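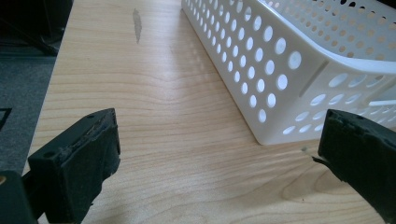
The Stollis fingers and a white basket.

Stollis hand-held gripper, reviewed for Mostyn Robotics Club

We bought one in May for the sorting project, and it has done 36 sessions since. The grip is firm and the jaws open wide enough for everything on our parts list.

The pads are the weak point. Both are worn now, with fibres showing along the edge of the left one. Replacements come only in pairs from Zernarent, and ours took a fortnight.

Younger members found it heavy after about ten minutes. Elspeth Strachan's group rest their elbows on the table, which helps.

Good for a school club. Order spare pads with it. Four stars.

Rhona Mowat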